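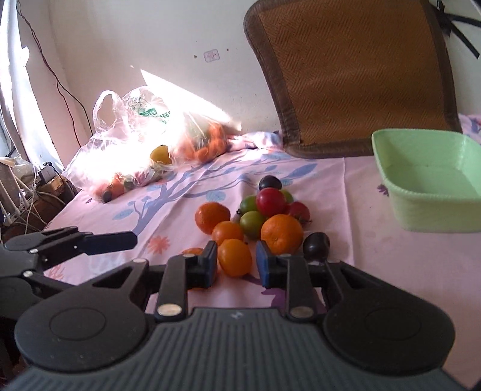 Gripper trial: soft pads against hard pads

The Flalbridge group has finished the first round of its pad comparison. Two sets of finger pads were tried on the same hand-held gripper, with mandarins, plums and small tomatoes as the test items. Each pick meant closing on a single piece of fruit, lifting it clear of the pile and putting it down in a plastic basin.

We logged 1053 picks in all, of which 769 were made with the soft pads. The split is uneven as the hard pads arrived late from Prostent and only went on in the second half of April. Failed picks came to 151 across both sets. Most were plums. They are smooth and heavy for their size, and they tend to turn between the fingers when the grip is off centre.

Mandarins gave very little trouble with either set. Tomatoes were harder to judge. The hard pads held them well enough but left marks on the ripe ones, and we have counted a marked tomato as a failure even when it reached the basin. Green tomatoes came through fine.

Gunvor Midtbø ran most of the sessions and has written up the method. Her main point is that approach angle made more difference than pad material. Coming in low and level, with the fruit between the middles of the pads, worked best. Coming in from above tended to push the neighbouring fruit away – and sometimes off the table.

Two things need sorting before the next round. The left finger closes slightly ahead of the right, so the linkage screws will be checked and tightened before each session. We also want the fruit weighed, which was not done this time.

Round two will be at Grerneck, using the same gripper and the Hovland wrist camera alongside the present one. Anyone who would like to take a turn should let Gunvor know by Friday. Sessions last two hours. Please bring fruit if you can, plums especially.

Contact the newsletter desk | © Flalbridge Gripper Group | Back to top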